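Monnaies, médailles et jetons : reconnaître ce qu'on a dans la main
Notes de la séance 4, atelier du soir, 8 décembre 2018
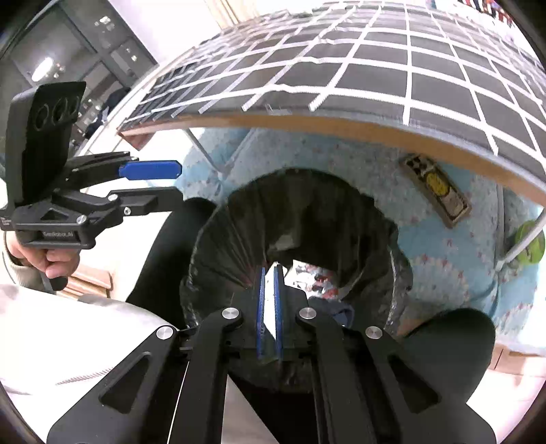

1. Avant de commencer

Bon, on reprend là où on s'était arrêtés, c'est-à-dire au beau milieu de la boîte de Valbona Babić (merci encore à elle de nous l'avoir prêtée, elle vient de son grand-père et il y a de tout dedans). Pour ceux qui ont manqué la séance 3 : on avait vu la différence entre une frappe et une coulée, et je vous avais promis qu'on passerait aux tranches. Eh bien c'est pour maintenant !

Il vous faut une loupe (un grossissement de dix suffit largement, inutile de vous ruiner), une balance qui donne le centième de gramme, un pied à coulisse en plastique si possible, et un chiffon doux à poser sur la table. Le chiffon, c'est pour le jour où la pièce vous échappe. Elle vous échappera.

2. Petit rappel de vocabulaire

L'avers, c'est le côté de l'autorité qui émet : le portrait, les armes, parfois juste le nom du pays. Le revers, c'est l'autre, et en général la valeur s'y trouve. Je dis « en général » parce que Hrvoje Kadrić m'a apporté la dernière fois une pièce dont deux catalogues donnent les faces à l'envers l'un de l'autre, et on a passé vingt minutes dessus.

Le champ, c'est la surface lisse autour du motif. Le listel, le petit bourrelet au bord. La tranche, l'épaisseur de la pièce, celle qui nous occupe ce soir. L'exergue, la zone du bas, séparée par un trait, où l'on met souvent la date. Et le différent (j'adore ce mot), c'est la petite marque de l'atelier ou du graveur, souvent minuscule, une étoile, une ancre, une corne d'abondance.

3. La tranche

C'est là que les débutants ne regardent jamais, et c'est dommage, on y apprend énormément. Quatre grandes familles à retenir :

Tranche lisse. Rien du tout. Fréquente sur les petites valeurs et sur beaucoup de jetons.

Tranche striée, ou cannelée. De petites rainures perpendiculaires aux faces. À l'origine, c'était une façon de décourager les rogneurs, ces gens qui limaient un peu de métal précieux sur chaque pièce avant de la remettre en circulation. Sur une tranche striée, un coup de lime se repère tout de suite.

Tranche inscrite. En creux ou en relief, avec une devise, une date, parfois de simples étoiles. Pensez à la pièce de cinq francs en argent et à son « Dieu protège la France ». Notez toujours dans quel sens se lit l'inscription quand l'avers est vers le haut, certains collectionneurs distinguent les deux positions.

Tranche cordonnée ou ornée. Des feuillages, des guirlandes, des motifs de corde. Plus rare, et franchement jolie.

Exercice fait en classe : Wanda Begay a trié les yeux fermés, au bout du doigt, les pièces du plateau B. Les lisses et les striées, sans problème. Les inscrites en creux, beaucoup plus difficile, et elle a fini par les mettre avec les lisses. Essayez chez vous, en tenant bien la pièce par la tranche, justement, et jamais par les faces.

4. Poids et diamètre

Toujours peser avant de conclure. Une pièce usée perd un peu de poids, c'est normal ; une pièce trop lourde, en revanche, doit vous mettre la puce à l'oreille.

Prenons le jeton que Tien-fu Fang avait présenté comme une médaille de la foire de Wostau. Diamètre mesuré : 29 mm. Très bien, ça collait avec la fiche. Sauf que l'épaisseur n'y était pas, et que la tranche montrait une fine ligne qui faisait tout le tour. Cette ligne, c'est le plan de joint de deux coquilles de moule : la pièce était coulée. Or les médailles de Wostau sont frappées. On avait donc affaire à une copie de souvenir, vendue comme telle à l'époque, je pense, sans mauvaise intention. Tien-fu la garde quand même, il l'aime bien.

Un mot sur l'argent : pour savoir combien il y a de métal fin, on multiplie le poids par le titre. Une pièce de 10 g à 900 millièmes contient 9 g d'argent fin. Une pièce de 10 g à 835 millièmes en contient 8,35 g. Refaites le calcul à la main deux ou trois fois, après ça vient tout seul. Et attention, la valeur du métal n'est que la valeur du métal ! Une date rare peut valoir bien davantage, une date commune très abîmée ne vaudra guère plus.

5. L'état de conservation

Les abréviations françaises, de la plus modeste à la plus flatteuse : B (beau), TB (très beau), TTB (très très beau, oui, je sais), SUP (superbe), SPL (splendide), FDC (fleur de coin). Il faut savoir que « beau », dans ce petit monde, veut dire que la pièce est bien fatiguée. La première fois ça surprend, ensuite on s'y fait.

Regardez d'abord les points hauts : la pommette, les cheveux au-dessus de l'oreille, le genou si c'est une figure assise. Ce sont eux qui s'usent en premier. Ensuite seulement le champ, en inclinant la pièce sous la lampe pour voir les rayures et ce qui reste du brillant d'origine.

Et puisque la question revient à chaque séance : on ne nettoie pas. Pas de bicarbonate, pas de citron, pas de dentifrice (Nikola, je pense à toi). La patine met des décennies à se former et un acheteur averti verra le nettoyage au premier coup d'œil. Si la pièce est vraiment terreuse, un bain d'eau déminéralisée, puis on tamponne sans frotter. C'est tout.

6. Lire un lot de vente

On a travaillé sur le catalogue de la maison Filton, page des lots groupés. Le lot du jour : 200 monnaies du monde, « états divers », quelques argents signalés, six photos. Comment on s'y prend ?

On commence par ce qui est écrit noir sur blanc : les pays, les dates extrêmes, les titres s'ils sont donnés. On regarde après ce qui manque. Dans ce lot, aucun poids total, et les revers ne sont montrés que pour deux pièces. Ça ne veut pas dire que le vendeur cache quelque chose, mais ça veut dire qu'il faut écrire et demander. Les maisons sérieuses répondent volontiers.

Pensez aussi aux frais acheteur, qui s'ajoutent au prix marteau, et au port. Nikola Petek s'est fixé un plafond tout compris avant d'enchérir sur la collection Ibarra, il l'a noté sur un papier et il s'y est tenu. Il n'a pas eu le lot. Il a eu raison quand même, à mon avis.

7. Pour la prochaine fois

Choisissez une pièce chez vous, n'importe laquelle, même un vieux centime, et remplissez une fiche complète : pays, valeur, date, métal (ou métal supposé, avec un point d'interrogation), poids, diamètre, type de tranche, état, différents visibles. Ajoutez un dessin de la tranche, même raté, les miens sont affreux.

On ouvrira aussi la série des jetons de la brasserie de Brornik, avec les variantes de perforation. Ceux qui en ont, apportez-les dans des étuis sans PVC, s'il vous plaît ! Le PVC laisse avec le temps un dépôt verdâtre et collant, et j'ai perdu une belle pièce comme ça.

Le polycopié sur les alliages est toujours disponible à l'entrée, dans la chemise bleue.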